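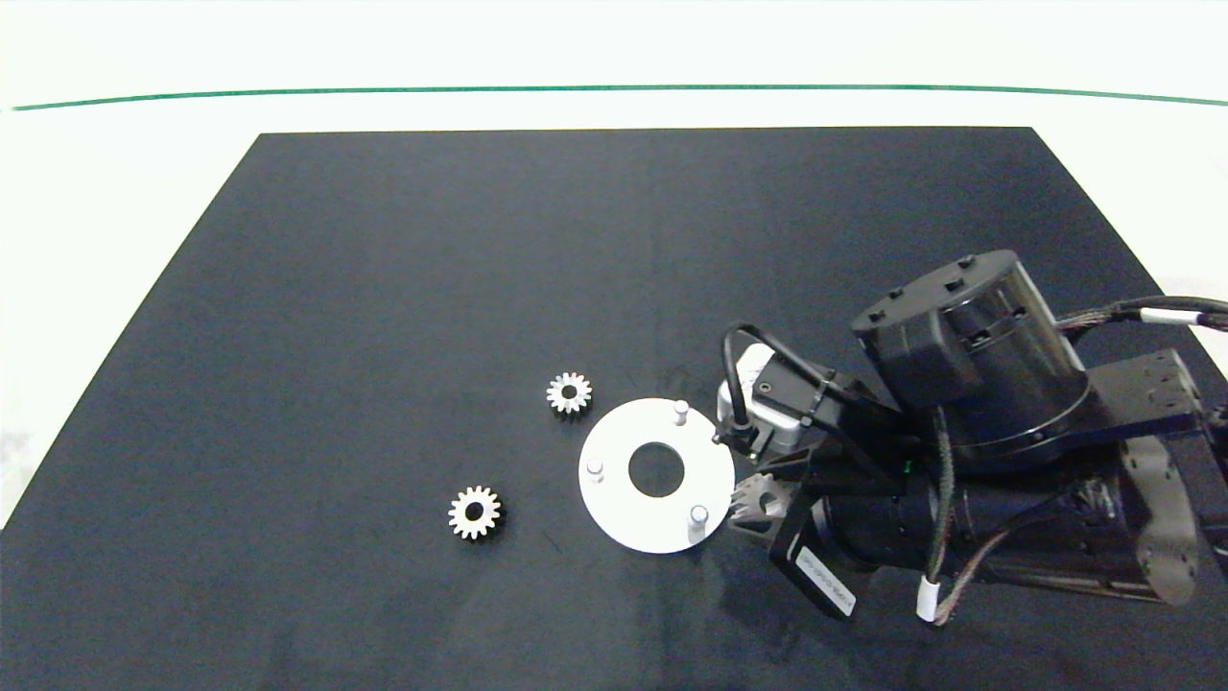

The Solheim ferry strike: your questions, my best answers

I've been writing about the boats and buses around Solheim for years, and my inbox has never been this full. So I've put the questions I get most in one spot. Last updated Feb 24, 2023.

Who's on strike?
The deckhands and engine crews at Vuvance, the company that runs the car ferries. Captains are in a different union and they're still coming to work, but they can't sail without a crew (I got three emails asking why not, so there you go).

What do they want?
Mostly a change to the rosters. Crews have been working 16 days in a row before they get a break, and they want that cut to 13. There's a pay claim too, but everyone I've talked to at the dock brings up the rosters first.

Are any boats running at all?
Yes! There's one early boat and one late boat between Solheim and Hirnen. Medical trips, school kids and food trucks go on first, and whatever room is left goes to the rest of us. Show up early and bring a book.

Can I take the Wultis bridge instead?
You can. It's 62 miles the long way, and the last stretch into Wultis is slow at the best of times. Fill up before you leave town — the station on the Hirnen side ran out of regular twice last week and the line went back past the school.

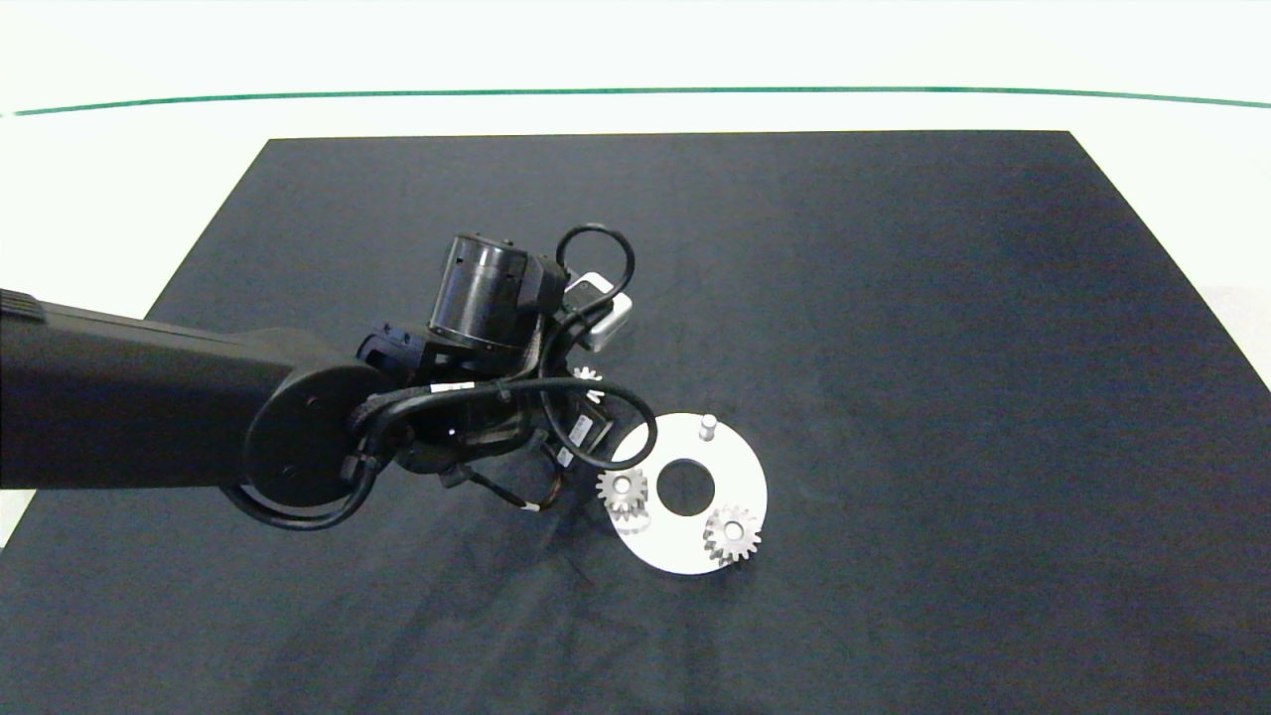
If you don't drive, the county bus is taking ferry tickets as fare until this is over. Just show the driver the paper one, or the one on your phone. Bikes are fine as long as the rack isn't full.

I already paid for a crossing. Do I get my money back?
You should. Vuvance says refunds go back to the card you used within 21 days. If you have a monthly pass it's messier, and I'm still waiting for a straight answer. Hang on to your receipts for now.

Is this the same fight as in October?
Sort of. That one was a single-day walkout over overtime, and it ended with a promise to talk about rosters later. Well, it's later. Aqeel Jafri, who speaks for the crews, told me they "waited all winter for a meeting that kept moving." The company says it offered dates and they were turned down. I've asked both sides for the letters and I'll post them if I get them.

When will it end?
I wish I knew! Talks start up again next week, and both sides have agreed to a mediator, so I'm a little more hopeful than I was.

How do I send you a question?
Use the contact form, and please tell me which dock you use — the answers for Hirnen and Solheim aren't always the same.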